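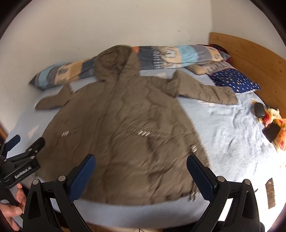
Hekura Home Handling Guidelines: progress to the end of June

To: Efe Briggs, Sutov Fund
From: Bukola Wike, for the Hekura working group

You asked for something shorter than last time. The last report ran to 34 pages, 11 of which were definitions, and I am told one person at your end read all of it. Our thanks to that person.

Where we are. The second draft of the guidelines for collecting demonstrations with hand-held grippers in private homes is finished and out for comment. It covers consent, personal belongings, bedrooms, operator strain and how recordings get labeled. We have logged 674 comments so far. A good share concern the word "should," which Sheldon Sawatzky wants changed to "must" throughout and Clalodel wants changed to "may." We have left it alone for now.

Clothing and bedding. This section took the longest. Draft one said a garment must be "in a neutral state" before a folding task begins. Tanko Onuoha asked what a coat's neutral state was, and the meeting ran over by an hour. Draft two asks the operator to record which side is up, whether fasteners are open or closed, and where the hood is if there is one. Trial operators at Nnaji say they can manage this without swearing.

Personal items. Phones, glasses, medication and mail get their own rule. The operator asks the resident before moving them, and the recording is checked for readable screens and labels before it leaves the house. Ibrahim Wike (yes, related, and declared in the conflicts register) wrote the checklist. It has 15 lines. He was asked for ten.

What slipped. The operator strain section is late. We had planned to borrow the limits from an existing handbook on hand tools, but it assumes a person standing at a bench, and our operators spend much of the day leaning over mattresses. Nnaji is keeping a log of breaks and sore wrists, and we will write the section from that.

Money. We are under budget on travel and over on transcription, for reasons the comment count may suggest. I would like to move the difference across and need your signature to do it. The form is attached, again.

Next. Replies to comments, then a third draft with the strain section in it. Clalodel has offered to host the review meeting and has already sent an amended agenda.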